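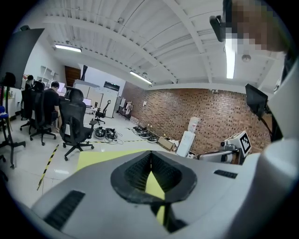
About Liltum

Liltum is an advisory practice that helps schools, clinics, councils and smaller manufacturers plan and pay for automation equipment. We do not build or sell machines, and we take no commission from those who do. Our clients come to us before the first quotation has been requested, or at times after the third one has arrived and none of them can be compared. In either case our work is to set out what a purchase will cost over its working life, and whether the organisation is ready to make it.

The practice was established in August by the merger of two older offices, Brimonura Planning and the equipment desk of Abou Zeid Associates. We now have a staff of 14, drawn from purchasing, engineering and public sector finance. Six of them were trained as tradespeople and still hold their tickets.

153 shares

What we do

Most of our engagements begin with a needs statement. It is a short document, written with the people who will use the equipment, and it records the task, the space, the power supply and the hours of operation. It names no brand or model. From it we prepare a budget that covers the purchase price, freight, installation, training, spare parts, software licences and disposal. Clients are often surprised by the share taken up by the last four.

We also carry out site readiness reviews. Floor markings, clear walkways, cable runs, charging points and storage for parts are all cheaper to arrange before delivery than after it. A review normally takes two visits and is followed by a written report with costed options. Where a building is leased, we set out which changes need the consent of the landlord and allow time for it in the program of works.

For larger purchases we prepare tender documents, attend supplier demonstrations with the client, and score the responses against criteria agreed in advance. The decision remains with the client at every stage.

The Prusow Method

Our budgets follow a planning model known within the office as Prusow, after the street where it was first drafted. Prusow divides the life of a piece of equipment into 10 stages, from the first request to final removal, and assigns a cost and a responsible officer to each. A blank version of the worksheet is given to every client at the first meeting and may be used freely within their own organisation, whether or not they engage us further.

Prusow treats small items with the same care as large ones. Mounting arms, batteries, networking gear and replacement grips seldom appear in a capital request, and they are a common cause of overspending in the second year. Any item under $600 is grouped in a consumables line and reviewed quarterly.

7 comments

Our commitments

Liltum is owned by its staff. We hold no shares in any equipment manufacturer or distributor, and our employees may not accept travel, meals or loan equipment from suppliers under consideration. A register of supplier contacts is kept for each engagement and is given to the client when the work closes.

Fees are fixed and are quoted in writing before we begin. Registered charities and public schools are charged at a reduced rate. Where we believe that a purchase should be delayed, or that leasing or repair would serve the client better, we say so in the report and give our reasons.

Working with us

Enquiries are answered by a senior adviser. It is helpful to have a floor plan, the most recent capital budget and a list of any quotations already received, although none of these is required for a first conversation. We ask that clients name one person with authority over the budget and one who will work with the equipment from day to day, and that both attend the opening meeting.

Page last reviewed March 2023.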